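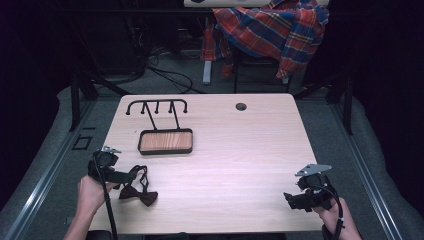 Grewal Social Club – Members' Newsletter

Dress code, again

The Ginesness Room wants us in black tie for the September dinner. I've been a member long enough to remember when a clean collar did the job, and I'm not convinced the food has improved since.

The hire deal from Fleltov is being talked up as a bargain at $41 a head. Read the second page. That covers jacket and trousers only, and a late return costs $7 a day. A bow tie is extra, and the colour you get is whatever they have left. You could buy one second-hand for less and keep it.

Wahyudi Tarigan tells me formal dress will bring in up to 512 guests. Last year's dinner was meant to be a sell-out too, and I had a table to myself until dessert.

If you still want to hire, sizes go to Wahyudi by 2018-09-18. I'll be wearing my brown suit.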